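Home | Equipment | Service Plans | Sites | Contact

Urnora Shelf Attendant, Model 54

The Urnora is a stockroom unit supplied by Jekbridge for small warehouses and repair depots. It travels between racks, brings wrapped stock to the packing bench and returns what is not used. Each unit serves up to 300 shelf positions on one charge.

Carrying and fetching pass to the machine. Care of the shelves stays with staff, and at most sites it takes up a larger share of the shift than before. Boards are cleared and cleaned by hand, one level at a time, while wrapped stock remains on the level above.
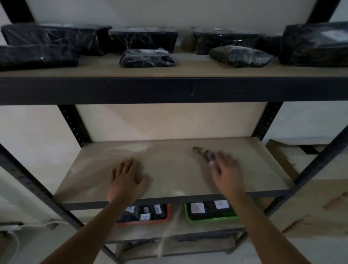 Flindov asked whether attendants lose hours once a unit is installed, and was told that the Sutter depot kept its full staff and moved 3 positions from picking to shelf care and stock checks.

Employers are asked to discuss new duties with staff before delivery. Jekbridge provides a written outline of tasks, a half-day of training and a pause control for each aisle. The unit does not enter a paused aisle. Attendants may work at a rack for as long as the task requires, and paused time is not counted against any person in the shift report. 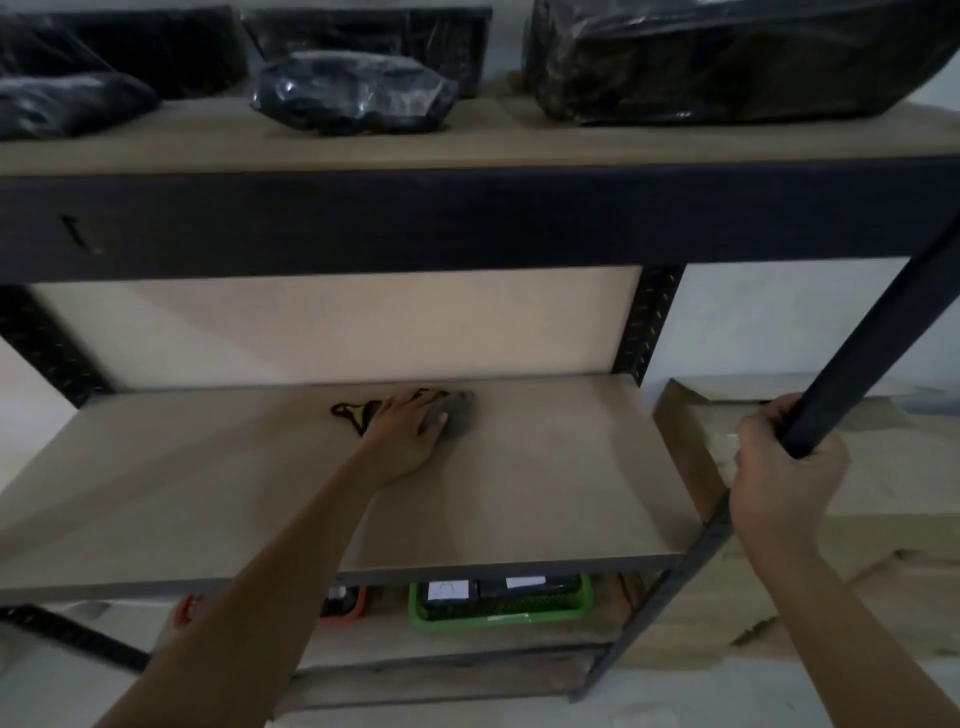 Shelf care at a storage rack: one hand on a small grey object on the board, one on the post.

Racks need not be replaced. The Urnora works with slotted steel uprights and pressed board shelves, provided that the boards lie flat and the front beams are level. Powder and grit should be removed fully, including at the back corners, where the unit's sensors measure the depth of the shelf.
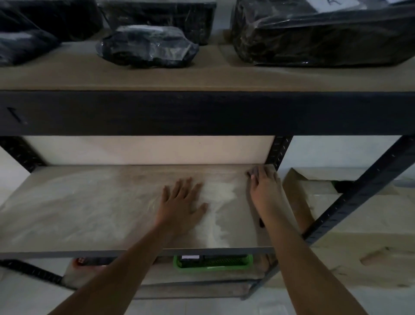 A full check of boards and beams is advised after every 600 trips. The unit gives notice when a check is due, and the attendant decides when the rack returns to service.

Reader comments (2)

Stockroom lead, night shift: Our knees are better for it. The wiping down is still ours, and we would like longer pauses by default.

Returning customer: Please state whether the pause control can be worn on a belt.

Related items
Urnora Aisle Pause Control
Urnora Spare Battery
Shelf Care Training, Half Day
Jekbridge Service Plan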